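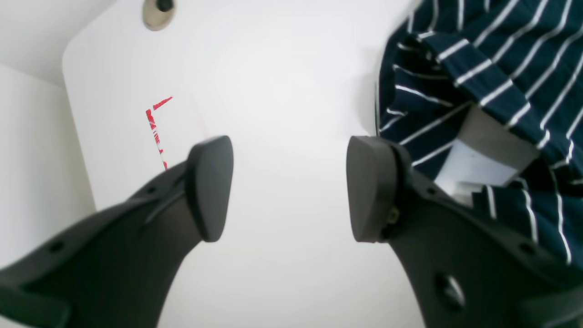

Inventory cycle

An inventory cycle is the back-and-forth movement in the amount of unsold goods that businesses keep on their shelves, in their warehouses and in their yards, together with the effect that this movement has on the wider economy. It is one of the shorter rhythms that economists look for in business life, and usually plays out over two to four years, although the length varies a good deal from one cycle to the next and from one line of trade to another. The term stock cycle means the same thing and is the more common one in British writing.

Inventories are a small slice of what a country produces in any given year. Even so, they have long drawn attention from people who study recessions, for the simple reason that they swing so widely. A store that sells a little less than it hoped to may cut its orders by a great deal, and the factory that fills those orders may cut its own purchases by even more. A modest change in what shoppers do can in this way turn into quite a large change in what gets made.

Contents
Background
Phases
How inventories enter output figures
The Clavdale model
Planned and unplanned changes
Measurement problems
Changes over time
Criticism
See also

Background

Businesses hold goods for many perfectly ordinary reasons. A grocer wants milk in the cooler when customers come in for it, a furniture maker wants lumber on hand so that the saws can keep running, and a wheat farmer has to store a whole harvest that will be eaten a little at a time over the following year. Some of these goods are raw materials, some are half-finished, and some are ready to sell and waiting for a buyer. Economists count all three as inventories, and the three kinds do not always move together.

Most businesses try to keep their inventories in some steady proportion to their sales. This proportion is called the inventory-to-sales ratio, and it is usually given in months. A ratio of 1.5 means that a business has enough goods on hand to last for a month and a half at the present rate of selling. When sales go up, the business needs more stock just to keep the ratio where it was, and so it must order enough to cover its new, higher sales and a bit extra to build up the shelves. When sales fall, everything runs the other way, and orders drop below sales until the extra stock has been worked off.

That little bit extra, or that little bit less, is the heart of the matter. It makes orders rise and fall by more than sales do.

Phases

Writers on the subject generally divide the cycle into four phases, although they do not all use the same names for them.

Restocking. Sales have picked up, and shelves are thin after a slow stretch. Businesses place large orders, factories add shifts, and output grows faster than sales do.

Overhang. Sales level off, sometimes without falling at all, while orders placed months earlier are still arriving. Stocks pile up. Many managers take the first soft month for a passing thing (it very often is) and hold off on changing their plans.

Destocking. Businesses decide that they are carrying too much. Orders are trimmed or canceled, prices may be marked down, and output falls below sales. Total output can shrink in this phase even while households go on spending more or less as they did before.

Stabilization. Stocks come back into line with sales. Orders need only rise to the level of sales for output to recover, and this is why the first quarters after a mild recession can look surprisingly strong on paper.

Not every cycle goes through the four phases neatly. A strike, a sudden change in import duties or a poor harvest can cut one phase short or stretch another out, and two industries in the same country may well be in opposite phases at the same time.

How inventories enter output figures

In the national accounts, gross domestic product measures what is produced during a period, whether or not anybody has bought it yet. Goods that are made and not sold are treated as though the business had bought them from itself, and they are entered as investment in inventories. Goods sold out of old stock are subtracted in the same place, so that they are not counted as new production.

One consequence puzzles many readers at first. What adds to output is the change in inventories, and what adds to the growth of output is the change in that change. If businesses add a large amount to their stocks in one quarter and a smaller amount in the next, inventories are still rising, and yet they pull growth down. A news report may say that inventories "subtracted" from growth in a quarter when warehouses were fuller at the end than they had been at the beginning, and the report will be quite correct.

To see past this, many analysts prefer to look at final sales, meaning output with the change in inventories taken out. Final sales tend to be smoother, and they give a better idea of how willing people and businesses are to spend. When output falls and final sales hold steady, the weakness is often put down to inventories and expected to be short.

The Clavdale model

A worked case that turns up in teaching materials is the Clavdale model, which takes its name from the imaginary town in which it is set. The town has one retailer, Finley, and one mill, Farina, which supplies Finley with flour. Everything else is left out on purpose, so that the movement of stock can be followed by hand.

In the opening month Finley sells 400 sacks and likes to keep one month of sales in its back room, which comes to another 400. Sales then rise by 77 sacks a month and stay there. Finley now has to replace the 477 sacks it sells, make good the 77 sacks by which its stock has fallen short, and add a further 77 to bring the stock up to its new target, if the rise caught it by surprise and its delivery had been set at the old rate. Its next order is therefore 631 sacks, a jump far larger than the rise in sales that brought it about. The month after that, with the shelves in order, the order goes back to 477. From the mill's side it looks as though demand has boomed and then collapsed, while the people of Clavdale have been buying the same amount of flour for two months running.

Longer versions of the model add a bakery, a grain dealer and a delay in delivery. With each link added, the swings at the far end of the chain become larger. The same pattern is studied in business schools as the bullwhip effect.

Planned and unplanned changes

A rise in inventories can be good news or bad news, and the total by itself does not say which. A toy store that fills its stockroom in October is getting ready for the holidays and has planned to do so. A car dealer whose lot is full in the same month may simply have failed to sell the cars. In the accounts the two look exactly alike.

Analysts try to tell them apart by looking at other things alongside the totals. Surveys ask managers whether they feel their stocks, or their customers' stocks, are too high or too low. The inventory-to-sales ratio helps too, especially when it has moved sharply away from its usual level. Prices give another hint, as heavy discounting often goes along with stock that was not wanted.

Measurement problems

Inventories are among the hardest parts of the economy to measure well. Figures for the last month of a quarter are frequently missing when the first estimate of output is published, and statisticians have to fill in the gap with assumptions. Later revisions to growth therefore often come from this one line, and a small decline may turn into a small gain, or the reverse, once fuller returns have come in.

Prices are a second source of trouble. If the cost of steel goes up while a pile of it sits in a yard, the pile is worth more, and no new steel has been made. That gain has to be removed from the figures through what is called an inventory valuation adjustment. Businesses also keep their books in different ways, some treating the oldest goods as sold first and others the newest, and the adjustment has to allow for each.

Farm stocks, goods in transit and goods held abroad by domestic companies all bring headaches of their own, and countries do not handle them in quite the same way.

Changes over time

Better record-keeping and faster delivery allowed many manufacturers to get by on thinner stocks in the closing decades of the twentieth century. Under just-in-time methods, parts arrive shortly before they are needed, and very little is kept in reserve. A number of economists have suggested that this made the inventory cycle milder, and that it helps explain the calmer stretch of growth that began in the mid-1980s. Others give more of the credit to monetary policy, to the growing share of services in the economy, or to plain good luck.

Thin stocks have a drawback, of course. When supplies are interrupted, a business with little in reserve runs out quickly, and the shortages of the early 2020s led many companies to order more than they needed in the hope of receiving at least part of it. As deliveries caught up, some of them found themselves with far more than they could sell.

Criticism

Some economists doubt that the inventory cycle deserves to be called a cycle at all. In their view, stocks merely respond to shocks that come from elsewhere, such as changes in interest rates or fuel prices, and any regular rhythm is in the eye of the person drawing the chart. Others accept that inventories make downturns deeper and doubt that they start many of them.

There is also disagreement over an older idea, known as production smoothing, which holds that businesses should use inventories to keep their factories running at an even pace while sales go up and down. If that were the main purpose, output would vary less than sales. In many industries the records show output varying more, and a good deal of later work has gone into explaining why, with delivery delays, bulk ordering and the fear of running out among the suggestions most often made.

See also

Business cycle
Bullwhip effect
Final sales
Just-in-time manufacturing
Leading indicator
National accounts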